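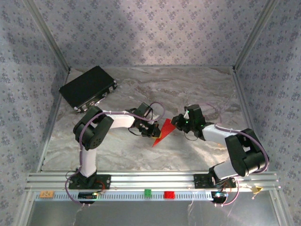 By the studio desk | Mon 13 July | Visits

Pidau is a type foundry that makes fonts for screens and packaging, and twice a year it opens its Lirport studio to anyone who fancies a look. I have bought two of their families over the years and regretted one of them, so I went along with an open mind and a fairly closed wallet.

The invitation promised "a day inside the letter". What we got was a morning in a converted office with the blinds down, followed by lunch. The talk began with a slide saying that good type is invisible, and then spent forty minutes pointing at it.

The main business was Proltmont, their new sans serif, which is being sold as a single family that will do for signs, apps, annual reports and the small print on a jar of pickle. It has 9 weights. We were shown all of them, largest first, in white on dark blue, and they looked very handsome. Almost anything does at that size. I asked to see the regular weight at the size of a footnote, on ordinary office paper, and there was a short hunt for a printer.

The sheet, when it came, was mixed. The lower-case a and e hold up well and the figures are clear, with a proper difference between the 1 and the l. The spacing is another matter. The r and n still run together into something like an m, which I complained about when they showed an early version in March. I was told then that it was being looked at. 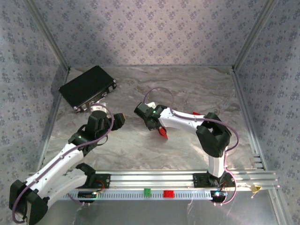 Reading time: 2 minutes

After coffee we moved on to language support, and this was the best part of the day. Proltmont has 1185 characters, and the designer giving the talk had clearly sweated over the accents. Polish and Vietnamese were shown in real paragraphs set by people who read them, and the marks sit where they should. I would have liked an hour of this and ten minutes of the brand film.

Then the licence. The full family costs 429 for a small studio, desktop and web together, and that sounds fair until you read the next page. Apps are extra. So are e-books. A client who wants to open your working files needs a licence of their own – most foundries ask for that, but most put it where you can find it. When someone in the second row asked what counts as a small studio, the answer was to send an email.

The afternoon workshop was on pairing fonts, using Proltmont for headings and their older serif, Wiriya, for text. I have no quarrel with Wiriya. It is a bit wide, it prints beautifully, and it has never let me down in a long document. The exercise was rigged, though: every sample layout had been built around the pair, so of course they got on. My table swapped in a plain system font for the headings and I preferred ours.

Is it worth the trip? If you set text in several languages, yes, go and ask to see the accents. Beginners would get something out of the pairing session too, provided they take the advice with a pinch of salt. Book ahead, bring your own paragraph of dull copy and ask them to print it small.

I came home with a tote bag and a trial version of Proltmont that leaves out the numerals, so I can't test it on the price list I wanted it for.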